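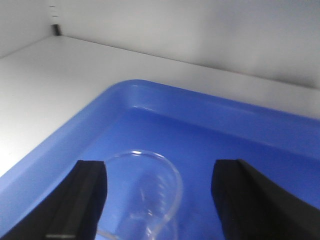 Shared workshop > Builds > Robot arm > Threads

Glassware week on the arm build. Glass is a terrible thing to hand a robot. The camera at the wrist mostly sees whatever is behind it, and behind it is a blue tray, so as far as the detector is concerned I own a very nice tray.

For anyone joining now: desktop arm, soft black fingers, bench at the Dastent workshop, goal is to pick up labware and put it down somewhere else in the same condition. I started in February. I had plans for March. They were cute.

First gripper was a Stoteck kit with hard jaws. Lovely machining, closes like a car door. I put it on a plastic cup and got a smaller plastic cup.

So now it's the fingers. They give a little, they're matte, they don't throw reflections back into the camera. The downside is that they're fat. From the wrist camera they eat both bottom corners of the picture, and one of them is usually parked in front of the thing I want to look at.

Detector numbers, since someone asked. I have 1,732 labeled pictures. The beaker gets found fine standing up. Tip it over and the confidence drops off a cliff, except on the rim, which it loves. It would happily grab every beaker by the rim. I would like it to stop wanting that.

Things I tried for the glass problem: a polarizing film over the lens (dimmer, same problem), a strip of tape on the beaker (works great, is cheating), moving the light up and to the left. The light helped most. You get a bright line along the edge of the glass and the software finally has something to hang on to.

Yes, I know about depth cameras. The depth camera looks straight through the beaker and reports the distance to the tray with total confidence. We have that in common.

The control board is a Flutier and I have no complaints, which makes for bad posting. It drops the connection if I run the shop vac on the same outlet. I've decided that's a feature of the shop vac.

Wasted a whole evening on a wrist offset. Every grasp landed 2 mm toward the left finger. Checked the calibration, redid the calibration, blamed the calibration. It was a loose screw in the camera mount -- the one I'd tightened "for now."

Grip force is a number between 0 and 182, for reasons known only to whoever wrote the firmware. Anything under 60 and glass slides. I'm creeping up from there with my hand under it like a nervous parent.

Somebody will suggest practicing on plastic beakers. I ordered plastic beakers from Gillies. They're cloudy, the detector adores them, and everything I learned from them was wrong once I went back to glass.

Next up is picking the tipped one by the body with the wrist rotated to match. The math is done. The math has been done before -- I'm bringing a dustpan.

6 April 2021 update: rotation sign was flipped. The wrist turned very smoothly in exactly the wrong direction and pinched the air over the tray. Grip force was perfect, though.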